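Sheehan Lounge to get a proper tidy every evening as residents sign up for Clear Floor scheme

For immediate release – August

Residents and staff at Sheehan House, the shared living and study building run by Brundel Homes, are taking on the mess in their ground floor lounge with a scheme called Clear Floor. It starts this month, and 35 people have already put their names down!

The idea is simple. At 9pm each evening, two people from the rota spend five minutes in the lounge. They pick up litter, fold whatever has been left on the sofa and straighten the cushions. Paper cups, snack wrappers and used tissues go in the bin, and the bin bag is changed when it needs it.
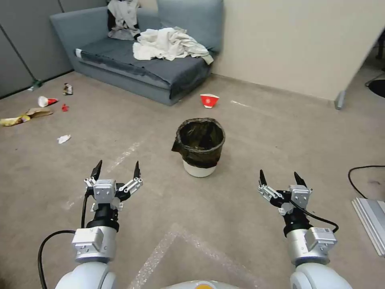
"We love this room and we use it hard," said Benedicta Nyarko, who manages the building for Brundel Homes. "People eat in it, revise in it and fall asleep in it, and I'd never want that to stop. I just want whoever comes in next to find a clean carpet and somewhere to sit."

Clear Floor grew out of a residents' meeting in the spring, when the lounge came up again and again. The two main complaints were cups left on the carpet and the pile of washing on the sofa – sheets, jackets, tops, all waiting for an owner. Diarmuid Flanagan, a second-year resident, offered to draw up the rota and had the first fortnight filled before the meeting broke up.

"I expected to be begging people," he said. "Then my neighbours started asking for the same slot so they could do it together, and two of them now want a playlist."

The small bin with the black liner is staying, and it will stand out on the carpet in the evenings instead of in a corner. Residents said they were far more likely to use a bin they could reach from the sofa.
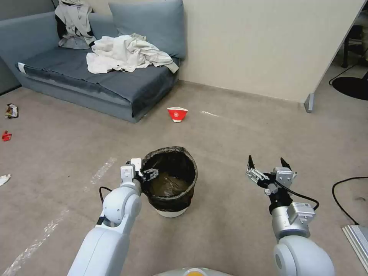 Clothes and bedding left in the lounge will be folded and put on a shelf by the laundry room door. Anything still there at the end of the month will be washed and given to the Zidier charity shop, which has kindly agreed to collect. Owners can claim things back at any time before then, no questions asked.

The sofa is getting some attention as well. Its loose covers will go through the wash once a month, and Yuto Kaneko, who lives on the first floor and sews, is running a mending evening for cushions and throws. Beginners are very welcome, and there will be spare needles and plenty of tea.
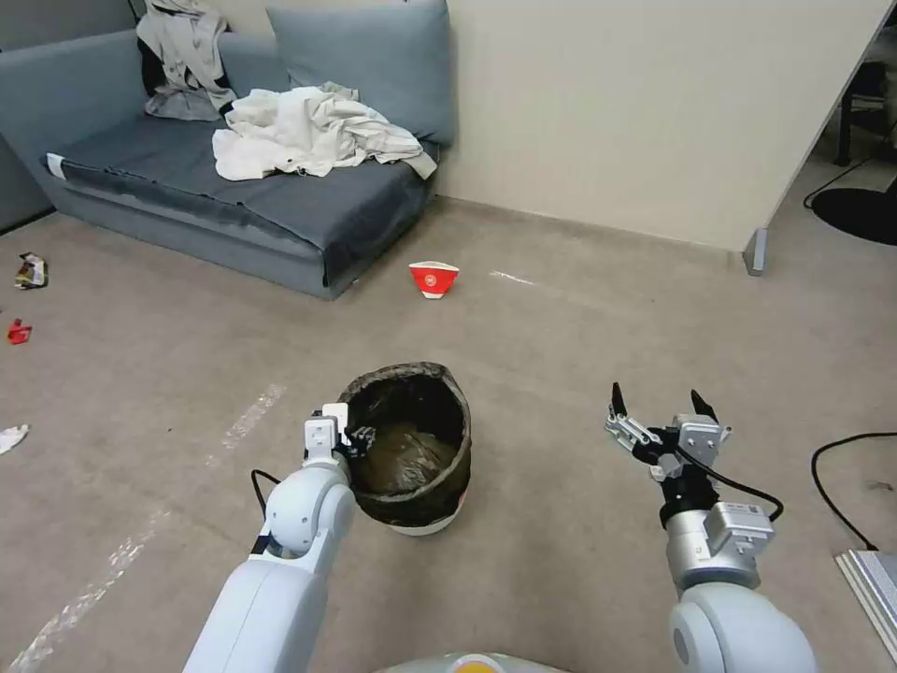 The carpet will be cleaned at the end of August, once the first weeks of the rota are done. Brundel Homes is paying for the work, and the old marks and bits of tape will be dealt with at the same time. The lounge will close for one afternoon while it dries, and the first floor kitchen will stay open late.

Clodagh Ní Chonaill, who chairs the residents' group, hopes the other Brundel buildings will want to join in. "Come and see how we do it," she said. "Bring a friend, and take your cup with you when you go!"

Residents who would like a place on the rota can add their name to the sheet at reception or speak to Diarmuid Flanagan.

ENDS

Press contact: Brendan Brennan, Brundel Homes press desk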